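The Case for a Real Lunch Break

For most of the last century, the midday meal was a fixed point in the working day. Offices closed their counters, shops put a sign in the window, and people sat down. That custom has faded in a great many workplaces without any formal decision having been made to end it. Policies still promise a meal period. Calendars no longer show one.

It is the view of this office that employers should restore the lunch break as a protected and shared hour, and that they should do so by rule. Encouragement has been tried for many years. Memoranda have been sent and posters have been hung. The results are plain to anyone who walks through a building at half past twelve and finds most of the desks occupied.

The Woseck Institute for Working Life began looking at this question two years ago, when several member employers asked for guidance on scheduling. The first step was a survey of 714 employees at workplaces in the region, ranging from a hospital billing department to a furniture maker. Respondents were asked whether they had taken the full meal period to which they were entitled on the previous working day. Of those who replied, 431 said they had not. When asked why, few blamed a direct order from a supervisor. The most common answer was that a meeting had been placed in the middle of the day. The second most common was that no one else seemed to be taking a break, and the respondent did not wish to be the exception.

These two answers deserve more attention than they usually receive. Both describe a problem of coordination. A single employee cannot move a meeting that twelve others have accepted, and a single employee who leaves the desk while colleagues remain there may fear, with some reason, how that absence will be read. Advice directed at the individual does not reach either difficulty. The worker who is told to "make time for lunch" has been handed a task that only the employer can carry out.

Objections to a fixed lunch hour are well known, and some of them are serious. The first is cost. An employer that stops scheduling meetings between noon and one o'clock has given up an hour in which people from different departments were reliably available. Managers who run several teams feel this loss at once. Yet they were available in that hour because they were giving up something they had been promised. An hour gained in this way was never the employer's to schedule, and its loss should not be entered in the books as a new expense.

The second objection is that people prefer to choose for themselves. Some would like to eat at eleven, some at two, and some would like to work straight through and go home early. The Institute takes this preference seriously. Parents with a school pickup have good reason to want a shorter day, and a rule that ignored them would be a poor one. For that reason the proposal set out below allows for written exceptions at the request of the employee. What it does not allow is an exception at the request of the manager, however politely made.

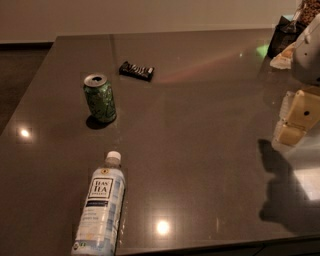 The third objection comes from workplaces that cannot close. A hospital ward does not stop at noon, and neither does a bus line or a call center for burst pipes. Here the hour must be staggered, with relief staff assigned by name on the schedule. This takes planning, and in a thinly staffed department it takes money. It should be said openly that in such places the missing lunch break is very often a sign of a missing employee, and that no scheduling policy will make up the difference for long.

A case from our own membership shows what can be done. The El-Sayed furniture works, in the town of Eden, employs people on two shifts and had for years treated the meal period as something to be fitted in between deliveries. In April the company moved its delivery window to the afternoon and shut down the main floor for 45 minutes in the middle of the first shift. Loubna Zerouali, the operations manager, had expected complaints from suppliers and received two. She had expected complaints from her own foremen as well, and those were more numerous. Their concern was that the machines would have to be restarted and checked after the pause, which added to the work of the afternoon.

"I told them they were right about that," Ms. Zerouali said when we met in her office. "It does add work. I still wanted the floor shut, and I wanted myself off it too."

Her last point bears repeating to anyone in a senior post. In the survey, employees whose own supervisor took a visible lunch break were much more likely to take one themselves. A director who eats while answering messages has set a policy, whatever the handbook may say. The Institute has at times fallen short here. Until last spring our own staff meeting began at noon, and it was a junior colleague who pointed out, in writing, that this sat badly with our published advice. The meeting was moved to ten.

Technology has not been the help that was hoped for. Several member employers bought Udance, a scheduling program that can mark part of each day as unavailable. It works as intended, in that the hour appears in gray and an invitation sent for that time brings up a warning. The warning may be dismissed with a single click, and at one employer it was dismissed so regularly that the staff stopped noticing it. A tool of this kind can support a rule once the rule exists. It is a weak substitute for one.

There is also the matter of place. Employers who wish their people to stop work at midday must give them somewhere to do it. Many buildings put up in the past 20 years have a kitchen area large enough for a sink and a refrigerator and no chairs at all, the space having been given over to meeting rooms. A full cafeteria is beyond the means of most small firms, and we do not call for one. A room with tables, a door that shuts, and a window where the building permits it would serve. One member, an insurance office, furnished such a room for $3,000 by taking over a storage area and buying secondhand. Another spent $800 on benches for a side yard. These are modest sums beside what the same firms spend each year on recruiting.

Some readers will ask whether the subject merits this much concern. There are graver matters in working life, including pay, safety, and the security of employment, and a lunch hour corrects none of them. The Institute would answer that small terms of employment are also terms. When a promised break is lost by degrees, employees learn how the employer regards its other promises. New staff learn it in their first week, usually by watching. An organization that is careless about a meal period written into its own handbook should not be surprised to find its people doubtful about what is said of vacation, parental leave, or the review process.

There is a social cost as well, harder to measure. People who eat together come to know one another outside the narrow business of their tasks. The clerk learns that the engineer grew up two streets away; the engineer learns why the forms come back so late at the end of the quarter. A good deal of practical knowledge used to pass between departments this way, at no charge. Employers now try to recover it through retreats and planned social events, held after hours, which those with children or a long commute often cannot attend. The shared meal took place on a day when everyone had already come to work.

We therefore recommend that each member employer adopt the following terms in its next revision of the handbook. The meal period should be no shorter than 45 minutes and should fall within a set window common to the whole workplace, or to the whole shift where operations are continuous. No meeting, training session, or call should be scheduled within that window, and an invitation sent in breach of the rule may be declined without explanation. Exceptions should be granted at the written request of the employee and reviewed every six months. Managers at every level should be bound by the same terms. Where relief staff are required, they should be named on the schedule before the week begins.

Member employers have asked whether a trial period would be acceptable. It would, provided that the trial runs for at least half a year. Shorter trials tend to fall in a quiet season, or to end in the first busy one, and in either case little is learned. The Institute will supply a model text and will meet with any employer that wishes to adapt it. Requests for the model text should be sent to the policy desk, which is closed from noon until one.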